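Gallery: the arms at Cotcombe

Cotcombe packs small orders of fittings and hardware for Kushnir and a few other customers. The first arm went onto the packing line in August, and there are seven now. A good day used to be 1359 cartons. The line is built for 2000, and the work around it has shifted to match.

Every new job is tried on the computer before it goes near the floor. Orysia Melnychuk used to pack on the late shift and now spends most of her mornings on these trials, with plain coloured blocks as stand-ins for stock. She sets where the arm starts, how low it comes down and which piece it goes for.
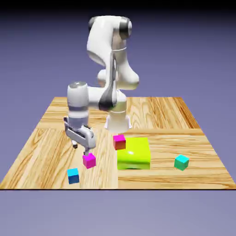
The packers get a say before a job is signed off. Halyna Savchuk and Bradley Lockwood sit in on the trials for 15 minutes at the start of shift and mark down anything they would do differently. Bradley's usual complaint is the order of the picks — he wants the small pieces out of the way before anyone has to reach for the big one.

Lifting has dropped off and checking has gone up. Some of the crew like that and some miss being on the move. Vira Stelmakh has rewritten the roster so that everyone changes stations at the meal break, and the pay grade for line checkers is still being worked out with the labour rep.

Questions about training places go to Svyatoslav Vasylenko at the Dovunberg office.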